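Wrist camera only vs. wrist + overhead for pick and drop, our numbers

bgiraldo
Posting results since a few people asked. Task is trash pickup: grab a piece of litter off the floor, put it in the bin. We trained two policies on the same 1,235 demos, one with wrist plus overhead camera, one with the wrist view alone. Wrist only did better in homes it hadn't seen. In the home we trained in, the two came out even.

hgokce
How many unseen homes?

bgiraldo
Four. 525 trials total, split evenly by home as far as we could manage. Wrist frame from one of the tissue runs:

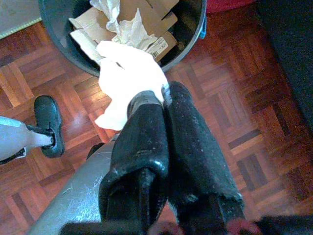
Wrist view, tissue at the bin rim, fingers closed.

helge_h
Four homes is thin. I also don't buy the comparison if the overhead camera got remounted in each place. You may be measuring a bad mount and calling it a view effect.

bgiraldo
It was remounted, yes. We used the Gindholm bracket and checked the height every time, but the angle was set by eye.

helge_h
Then the angle is your variable. Run it again with the angle randomized in training and I'd take it more seriously.

ysanchez
Different question. How are you scoring a drop? In that frame part of the tissue is over the rim and a flap is still hanging outside. If the fingers open there, I couldn't tell you which way it goes.

bgiraldo
Scored by a person after the arm backs off. Anything touching the floor is a fail, hanging on the rim is a fail too.

hgokce
We counted rim hangs as success on Flendum and regretted it. Tissue was our worst item by far - it covers the rim right when you need to see it.

ysanchez
Same with us. Did you split results by item?

bgiraldo
Not yet. Three item types, so it's easy enough. I'll post the table when Eusebio is done with the labels.

helge_h
Please include the mount angles if you have them.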